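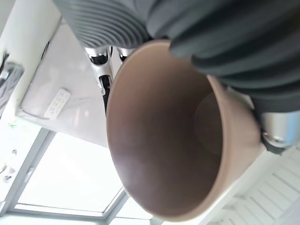 発表者用メモ 食洗機のラックと仲よくなる話
Vindby 暮らしの勉強会、2025-04-02、持ち時間20分

始める前に
マイクは手持ち。水を先に飲む。実物の箱(カップ、ふた、小皿)は演台の右。スライドは手元のリモコンで送るが、会場のリモコンは反応が遅いので二度押ししないこと。前回はこれで二枚飛ばした。

出だし
こんにちは! 今日はラックの話だけをします。洗剤の話も、機種選びの話もしません。針金でできたあのカゴのことばかりです。私はあれが本当に好きで、よその家に行くとつい引き出して見せてもらいます(笑いを待つ。来なければそのまま進む)。
ここで会場に聞く。「昨日の夜、食器を一度入れてから並べ直した方」。手が挙がったら、うれしそうにする。実際うれしい。

カップの向き
最初に全員に覚えて帰ってもらいたいのは、口を下に向けること。当たり前に聞こえるけれど、混んでくると誰でも横に寝かせてしまう。寝かせると水がたまり、扉を開けたときに隣の皿へこぼれる。ああ、あの悲しさ!
・植木鉢のように口が広がった形は、まっすぐ伏せるより少し傾ける。底の裏のくぼみに水が残りにくい。
・縁が隣と当たらない間隔をあける。指一本が目安。
・高さ96ミリのカップを箱から出して、実際に伏せて見せる。傾きを変えて三回。客席の後ろからも見えるように、肩の高さまで上げる。
・取っ手つきは、取っ手を同じ方向にそろえると取り出すのが楽。見た目もきれいで、私はこれだけで機嫌がよくなります。

ここは早口になりがち。一度止まって客席を見る。

ふたの居場所
さて、ふたです。カップには居場所があるし、皿にもある。ところがふたの席は、どの説明書でも扱いが小さい。軽いから水流でひっくり返るし、縁に溝があるものは裏返ったとたんに小さなお皿になって、水をためて待っている。
黄色いプラスチックのふたのように、側面に細かい筋が入ったものは、筋の間にソースが残りやすい。入れる前に指でぐるっとなでておく。それから、ラックの針金に寄りかからせて斜めに立てる。私が一番好きな置き方です。上から皿で軽く押さえれば、まず動きません。
その前に、ふたに耐熱の表示があるか確かめること。表示がないものは手で洗う。ここは省かずに必ず言う。

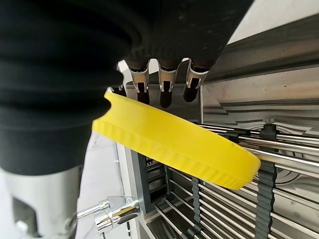 ふただけは全部手で洗ったほうが早いのでは、場所を探している間に洗い終わってしまう、という意見をHamadaの会でいただきました。溝のあるふたはどうせ拭き直すことになるから、とも。

これ、よくわかります! 一枚だけなら私もそうします。でも保存容器を使い切った夜は、ふたが山になる。そういう日は、先にふたの席を決めてしまって、残った場所に皿を入れるといいです。いつもと逆の順番ですが、やってみると並べ直しがぐっと減りました。
質問が出たらここで受けてよい。長くなりそうなら最後に回す。

引き出してから考える
ラックは全部引き出してから並べる。半分だけ出して手前から詰めていくと、奥がすかすかのまま手前だけ満員になります。満員電車の入口と同じです。
・立っているピンは皿のため。ピンに逆らって鉢を押し込まない。
・筒形の容器は、横にしたまま入れない。中の水の逃げ道がなくなる。
・紙でできた容器は、そもそも入れない。見た目が丈夫そうでも、素材を見てから。
・針金の格子から下に落ちそうな小物は、小物かごへ。
Drercombeの共同キッチンでの失敗談を入れる。お茶の缶のラベルがはがれて、下のほうに貼りつき、私は床に座りこんで小一時間格闘しました。(身ぶりつきで。ここは毎回受ける)
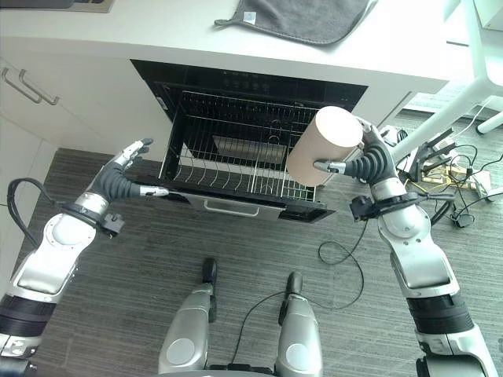 手前に引き出したワイヤーラックと、ベージュの円筒形の容器

詰める前の一呼吸
ラックを出したら、手を出す前に一度だけ全体を見る。大きい鍋の場所、カップの列、ふたの席。頭の中で置いてみるんです。Etedhamで同じ話をしたときには、これを「下見」と呼んでくださった方がいて、あまりにいい言葉なので、それ以来ずっと使わせてもらっています。
下見のあとは、奥から手前へ。皿は顔を同じ方向に。大きな皿の真後ろに小鉢を隠さない。
配布資料の44ページに並べ方の図があります、と案内する。全員が開くまで待つ。

流しとの行き来
引き出したラックは、思っているより場所を取ります。流しの近くに機械がある台所では、扉を開けたままだと足もとがかなり狭くなる。だから私は、汚れた食器を先に流しの横へ集めておいて、開けたら一気に移します。一枚ずつ運ぶと、そのたびに扉をまたぐことになって、すねをぶつけます。ぶつけました、何度も。
流しが区切られている場合は、片方を「これから入れるもの」専用にすると気持ちがいい。残りかすはここで落としておく。こすり洗いまではしなくて大丈夫、かすを落とすだけ。水切りの棚を流しに渡している方は、手で洗うもの(さっきのふたも!)をそちらへ分ける。
足もとの開き具合を、手を広げて見せる。 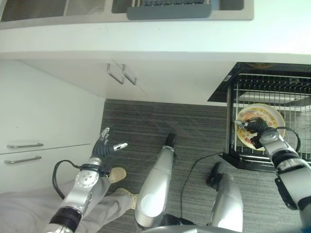
出すときの順番
入れる話ばかりで、出す話をする人は少ないので、ここは張り切っていきます。
・上下二段なら下から出す。上段にたまった水が落ちても、下がもう空なら平気。
・カップは伏せたまま持ち上げ、軽く傾けて底の水を切ってから表に返す。
・プラスチックは乾きにくい。扉を少し開けて待つか、ふきんで拭く。
・ふたは容器と組にして、その場で棚へ。後回しにすると必ず片方が行方不明になる。

余談(時間があれば)
12月の集まりのあと、大皿ばかり残って途方に暮れた話。大皿を端に寄せ、間に小皿をはさんだら全部収まって、夜中に一人で拍手しました。
残りが二分を切っていたら飛ばす。

質疑の控え
木の食器は?→入れない。手で洗って、立てて乾かす。
ぎゅうぎゅうに詰めたら?→水が当たらないところが残る。二回に分ける。
ラックの針金の被膜がはがれてきたら?→そのままにせず、メーカーに部品の有無を聞く。
資料をもう一部ほしい方→受付で番号579の封筒を。

片づけ
カップとふたを箱へ戻す。ふたは小さい箱のほう。リモコンを受付に返す。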